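How to take in a top that's too big (without losing the shape)

I have a bad habit of buying tops one size up because they look floaty and lovely on the hanger, and then I get them home and I'm wearing a tent. Taking one in at the sides is the first proper alteration I ever learned, and if you can sew a straight line you can do it in an evening!

You'll need pins, tailor's chalk, matching thread, a small pair of scissors and a seam ripper. I use a 50 cm ruler as well, mostly for keeping my chalk line honest. My thread comes from a little shop in Baltport, but anything decent in the right colour will do.

Wash and iron the top first. I skipped this once with a cotton blouse from the Jultidville market and it shrank so much afterwards that I could have saved myself the bother.

Put the top on inside out and stand in front of a mirror. Pinch the extra fabric at each side, just under the armhole, and pin it. Carry on pinning down towards the hem, and keep the pins pointing downwards (you'll be taking the thing off over your head, remember). Pin both sides by the same amount or the front will twist. Now lift your arms, sit down, reach forward as if you're getting something off a table. If it pulls across the back, let the pins out a bit.

Leave more room than you think under the arms. A loose short sleeve needs that space, and so does anything you plan to move about in.

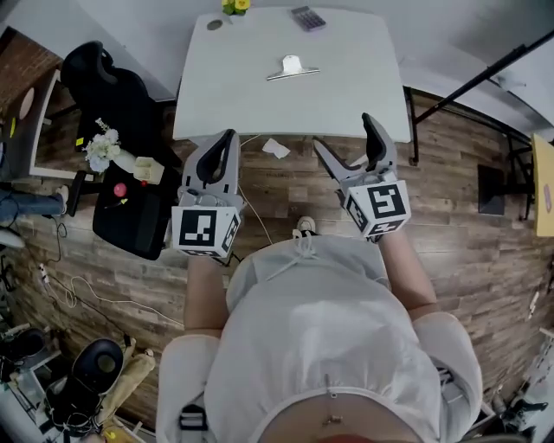 A loose white top with short sleeves and a drawstring cord at the neck.

If yours has a cord at the neckline like that, tie the ends in a loose bow before you start so they don't get sewn into anything. Zips are a bit more trouble. For one down the middle, do it up fully before you pin, and take the fabric in at the side seams only. Leave the zip well alone.

Take the top off carefully, lay it flat and chalk along the pins. Check with the ruler that the two sides match, then tack along the chalk with big loose stitches in a colour you can see. Try it on again. I know it's dull, but I've unpicked enough seams to be a convert.

Happy with it? Sew just inside the tacking, starting at the sleeve edge, curving gently round under the arm and finishing at the hem. I set my old Becerra machine to a stitch length of 2 for thin cotton and go a touch longer on anything thicker. Backstitch at both ends.

Pull out the tacking and try it on one last time before you cut anything. Then trim the spare fabric, leaving 2 cm, and zigzag the raw edges. Snip a few tiny notches into the curve under the arm, taking care not to catch the stitching, and press the seams towards the back.

Next month I'm doing sleeves, starting with a striped shirt from Fanville that comes down past my knuckles.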